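Back from the Gradia border talks, and my feet may never forgive me! I sat through 10 hours of ministers from Gradia and Nedwood arguing over the Mollah crossing (closed again since October), and the closest they came to agreeing was on when to stop for lunch.

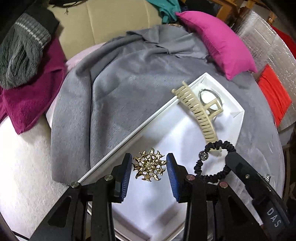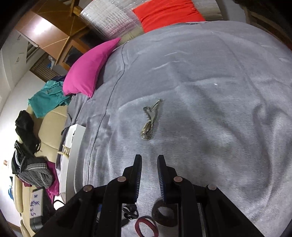

Sanctions took up most of the evening. Nedwood wants them lifted before it lets a single aid lorry through, Gradia wants it the other way round, and meanwhile 4000 people are waiting in Gristik. I wrote most of this up late at night, with a grey blanket over my knees and cold tea beside me. More next month, if they're still speaking!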